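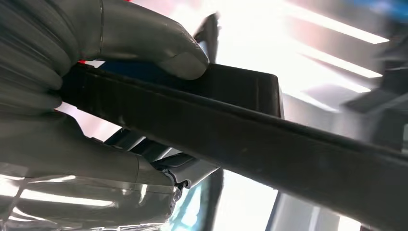 Re: black flat bar, block won't stay square

skelcombe_shed
Bar is 30 mm flat, painted matte black. The block on top is held by one M5 screw from underneath. Torqued it Thursday and it still rotates under side load. Scuffs on the bar don't bother me.

lo_tolerance
One screw is a pivot. Drill a second hole 12 mm from the first and fit a dowel.

D. Siregar
Disagree on the dowel. Paint under the block is the usual cause. Strip the contact patch to bare metal, degrease, retorque. I have over 10 of these on Urkeck rails with a single screw and none have moved.

lo_tolerance
What side load do yours see? Friction alone is fine for a end stop, not for a fence.

skelcombe_shed
It's a fence stop. Gets bumped all day.

D. Siregar
Then dowel it, but strip the paint first anyway. Ream in place with the block clamped.

skelcombe_shed
Reamer is on order from Clarville. Will post runout when it's in.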